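Workshop notebook – June
Posted by: bench desk, Mituvville shop
Filed under: Notebook / Sorting tables / Surfaces and pads

Picked up where the last entry stopped, which was with the big white table cleared and the old paper mats in the recycling. The paper mats had curled at the corners and two of them had coffee on them. We said we would replace them with plastic squares in different colors, and the box from Plelerix was on the shelf by the door this morning, so that was the day's job.

The order was for 200 squares across four colors. The packing slip says 200 and the weight is right for it, so I signed it off. They come with a thin film on both sides. The film is a nuisance to start but it comes away in one piece if you lift it with a bit of tape instead of a fingernail. Fingernails leave a mark on the corner. I spoiled three before I worked that out, and those three are in the scrap bin if anyone wants test pieces for cutting.

Colors as they look on our table, under our lights, which is not quite how they look in the catalog:

Sky blue – fine. Close to what we asked for.
Orange – comes out yellower than the catalog. Amber, more or less. Still easy to tell from the others.
Green – more of a lime. Lets some light through when you hold it up, so it changes a little depending on what is under it. On the white top it goes bright.
Clear – not much use on a white table. You lose it. Put the clear ones back in the box and wrote SPARE on the lid.

I had wanted a red as well but Plelerix had none until next month.

Table first. The top is the off-white laminate one that came from the old Teoh room, and it shows everything. Went over it with warm water and a drop of dish soap, then plain water, then a dry cloth. Do not use the orange spray on it. The orange spray leaves a skin that you can't see but the pads stick to it, and then they don't sit flat and you get a bubble in the middle. There is still a gray scuff near the back that I think is from a chair foot being dragged across when it was stacked for the move. Tried an eraser, got maybe half of it off, stopped there.

Light is the other thing with this table. The far end gets more of it and looks warmer, the near end goes gray, and the same pad can look like a slightly different color at each end. For sorting it makes no difference. For matching colors against a sample, do it at the far end every time and write down that you did.

Blocks. We are using the small dark blue ones for now, from the Brastance set. They are the ones with the notched top, a bit narrower than the rest of the block, and they stand up well on their own. The full set is still in the gray tub under the bench. Some of the yellow ones in that tub have chewed edges and rock when you stand them up, so leave those out until somebody has been over them with sandpaper. 240 grit is enough. The blue ones have all been done.

First layout was three squares in a straight line across the table with a hand's width between them. It looked tidy and it was annoying to use. With the pads in a line you get into the habit of sliding the block along to the next one, and the whole point is to pick it up and set it down again. Sliding also drags the pad. By the end of the first hour the line had turned into a sort of stair.

Second layout has blue at the back, orange just off its near corner, and green well out in the open toward the middle of the table. No line. You have to lift the block to get from orange to green because there is a good stretch of bare table in between, and there is room around the green to come at it from either side. That is the one I left set up.

Things to sort out about the pads themselves:

They move. A dry plastic square on dry laminate will turn if you so much as brush it with a sleeve. The orange one is the worst. I straightened it several times and then left it crooked, and nothing went wrong with it crooked, so I would say don't bother unless it has gone far enough to touch the blue. If we decide we do want them fixed, a small dot of the removable putty under two opposite corners holds well. Four dots is too many and you bend the square getting it up. Double-sided tape is out. It took me twenty minutes and a plastic scraper to get the residue off the test patch.

Static. Fresh out of the film they pick up every bit of lint in the room, and with carpet on the floor there is plenty. A wipe with a damp cloth sorts it for the rest of the day. The dark gray carpet does at least hide what falls on it, which is good or bad depending on whether you are the one looking for a block.

Edges. The cut edges are clean on three sides, and the fourth has a slight ridge from where it was snapped off the sheet. Put the ridge side down or the block can catch on it. You can find it by running a thumb around.

Log for the tub label, so the number is written somewhere apart from my head: the running total of placements on the old paper mats stopped at 1,593. I had hoped to get to 1,600 before we changed over but the mats were past it. The count for the plastic squares starts from zero and goes on a new sheet, clipped to the side of the shelf. First sheet has 59 on it. Please write the layout next to your tally – "line" or "open" will do – or the numbers are no good for comparing later.

Left for next time:
– sand the yellow blocks
– ask Plelerix about the red, and whether the green comes in a solid version
– have another go at the gray scuff
– decide on putty or no putty
– new lid for the gray tub, the old one has split along one side
– the shelf by the door needs a label for pads so they stop ending up in with the cutting mats

The film from the squares goes in the general trash, not with the paper. I had it wrong at first and had to fish it back out.

Lunch was at one and I was back by half past. Packed up a bit before five. Green, blue and orange are staying out overnight as they are, so if you need the table for something else, take a quick note of where they sit before you stack them. The rest of the squares are in the box, film on, sorted by color with a sheet of paper between each stack.

Recent in Notebook
Getting tape residue off laminate
Moving the Teoh room tables
Brastance blocks: what is in the tub
Paper mats, final tally
Shelf labels, second try
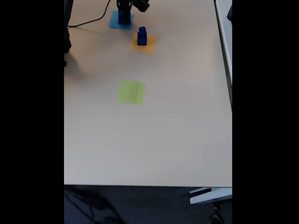
Open layout. Blue block upright on the orange square, green left free.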